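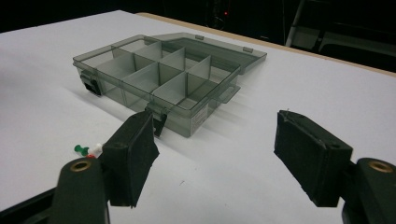 Rapport d'avancement, programme Undance — tri et archivage des semences potagères
À l'attention de Vibeke Overgaard, Feltemia

Période couverte : de mars à juin.

L'objectif fixé au départ était de 200 variétés locales inventoriées avant l'été. Nous en avons 60 dont la fiche est complète. Le tableau transmis au printemps en annonçait davantage, mais il comptait comme « inventorié » tout sachet portant un nom, même illisible ou en double. J'ai retiré ces lignes.

Germination. Les essais confiés à Evach portent sur 16 lots de haricots et de laitues. Les taux communiqués sont flatteurs, trop à mon goût : aucun lot témoin, et des durées de comptage qui changent d'une série à l'autre. J'ai demandé les relevés bruts en mai et je les attends encore. Tant qu'ils manquent, je déconseille de citer ces résultats dans votre bilan annuel.

Base de données. L'outil Fonseca contient 1 602 entrées, reprises d'anciens cahiers de jardiniers. Ce chiffre impressionne en réunion — il ne dit rien du nombre de variétés encore vivantes. Le moteur de recherche ignore toujours les accents.

Budget. Les dépenses suivent le prévisionnel, sauf le poste déplacements, dépassé par les collectes en montagne.

Suite. Je propose de ramener l'objectif à une centaine de fiches vérifiées et de suspendre l'extension aux arbres fruitiers, dont l'intérêt reste à démontrer. Il nous faudrait votre accord avant la récolte des pois.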